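Coffee Table, Set Properly
Gallery by Arnout Postma
September 12, 2022

My aunt held that a bun eaten off a paper bag was a snack, and a bun eaten off a plate with a fork was company. I have spent most of my adult life on the paper-bag side of the question. In May I finally unpacked her good tableware, 37 pieces of it, and have been trying to live up to it since, with mixed results and a lot more washing up.

The baking is from Jacobs, two streets over, where I went in for a loaf and came out with a selection. 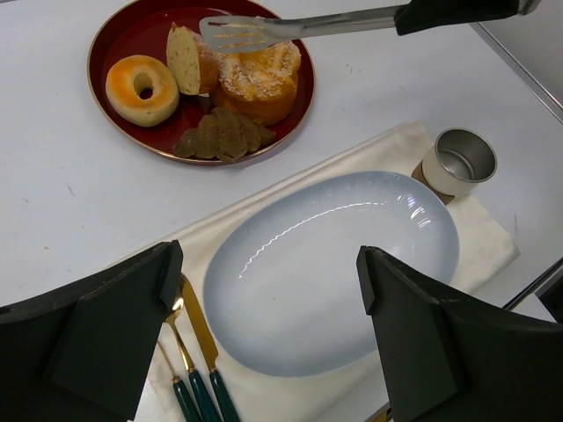 I should have bought the loaf as well. Choosing at Jacobs is hard when there are people behind you breathing, and I tend to point at whatever is closest to my finger. The streusel type of thing always goes first at my table, and the sponge goes to whoever was being polite.

Tongs
My aunt served with tongs and considered fingers a matter for the authorities. I used to think this was fuss. 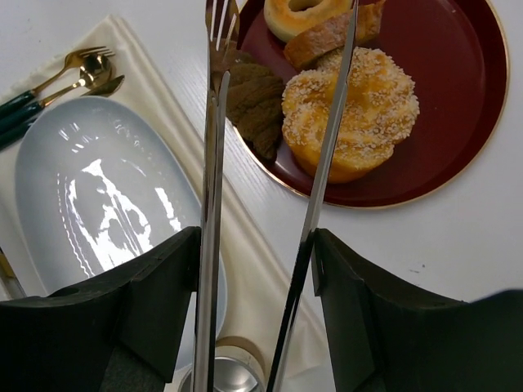 A napkin used to mean kitchen roll in my house, torn more or less along the line. Cloth ones need folding, and I have tried the fan, the bishop's hat and a swan that looked unwell. The long band is the one I've settled on: cream satin, laid on the diagonal, with the green-handled cutlery resting on it. It takes nine seconds and hides most of my ironing. The big oval plate can go down on it too, if you like your table a bit crowded, and I do.

Cutlery
Knife, fork, spoon. I have never once needed all three for a donut, but they come out together or they sulk in the drawer. Dark green handles, hand wash only, dried straight away. I have broken that last rule around 300 times and am waiting to be found out.

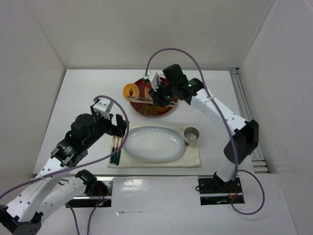 Leftovers
Under a bowl overnight, then ten minutes in a low oven. The sponge doesn't care for this. Eat the sponge first.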